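Cold brew at home: how long do you really steep it?

Forum > Food and Drink > Coffee Corner

beanthere_57
Posted May 15, 2019

OK, I am completely hooked. I started making cold brew in March after paying way too much for it at the Ternovora cafe by the train station, and I haven't bought a cup out since! My setup is a big glass jar, a Brilta grinder on its coarsest setting, and a nut milk bag. I use 90 grams of coffee to 847 grams of water (yes, I weigh it — I got carried away with the pour on my first good batch and now I'm superstitious about the number).

My question is steeping time. I've been doing overnight on the counter and it tastes like chocolate. My brother-in-law swears by a full day in the fridge. Who's right?

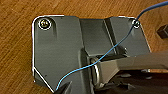

Also, does anybody filter twice? Mine gets a layer of silt at the bottom after a day or so. It doesn't bother me much, but guests make a face when they hit the last sip.

mudpuddle
Overnight on the counter, every time. The fridge slows everything down so much that you need the extra hours just to break even. And yes, filter twice! Bag first, then a paper filter in a cone. Rinse the paper with hot water before you start or the first glass tastes like a cardboard box. It's slow, so go do the dishes.

slowdrip
Have to disagree with mudpuddle. The fridge version isn't weaker if you give it time, it's cleaner. Counter batches always get a sort of woody edge for me, especially in summer when my kitchen is hot. I do 20-plus hours cold and the fruit comes through so much better. Try it with a light roast before you decide!

mudpuddle
Light roast in cold brew is a waste of good beans and I'll stand by that. All the bright stuff you paid for stays behind in the grounds. Medium-dark, something cheap and nutty, done.

slowdrip
Come on, have you had a washed Ethiopian done this way? It's like iced tea with peaches in it. I served it to my parents, who drink instant, and they asked for seconds.

beanthere_57
See, this is why I love this place. I'm going to run both this weekend with the same beans and taste them side by side. What about diluting? I've been going half and half with water and then ice on top, and by the end of the glass it's pretty thin.

porchsitter
Freeze some of the coffee into cubes! Changed my whole summer. An ordinary tray is fine, just keep it away from the garlic bread. 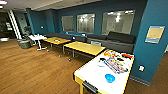
Lewis Hall Coffee Club, member page

porchsitter
We meet for tastings and beginners are very welcome.

Anyway, cubes. Make them from the undiluted stuff and cut your water back a little at the start. With milk it's even better, because the drink gets stronger as you go.

slowdrip
Cubes yes, milk no. But we can't agree on everything.

kettle_on_40
Has anyone used the Stumeck pitcher with the mesh tube in the middle? I found one at a yard sale and I'm thrilled with how easy it is to clean, but the coffee comes out weak. Same beans as my jar.

mudpuddle
I'd guess the grounds are packed too tight in the tube and the water can't get to the ones in the center. Fill it less, and stir it down with a chopstick once everything is wet. Or go a bit finer on the grind, though then you're back to silt.

kettle_on_40
Stirring helped a lot, thank you! Second batch is night and day. Still a little lighter than the jar, but I can drink it straight over ice now, so I'm calling it a feature.

beanthere_57
Update on the test. Same beans, same weights, both filtered twice. The counter one is rounder and sweeter, the fridge one is brighter and smells amazing. I liked the counter, my wife liked the fridge — so I guess we own two jars now. Next up is slowdrip's Ethiopian. mudpuddle, avert your eyes.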